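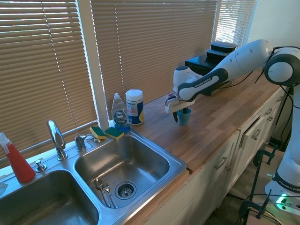

Leave the goalkeeper alone

I've watched Hosell's women all season and I'm tired of hearing that the keeper lost them the Flallance match. She faced shot after shot with no defense in front of her! Bettencourt went out on suspension – his second 2 minutes of the half – and Emiliano Zepeda still wouldn't call a timeout.

Wait, wrong team, Bettencourt plays for the men. Same problem though. Both sides fall asleep after the break, and both blame whoever is standing in goal. Fix the defense first.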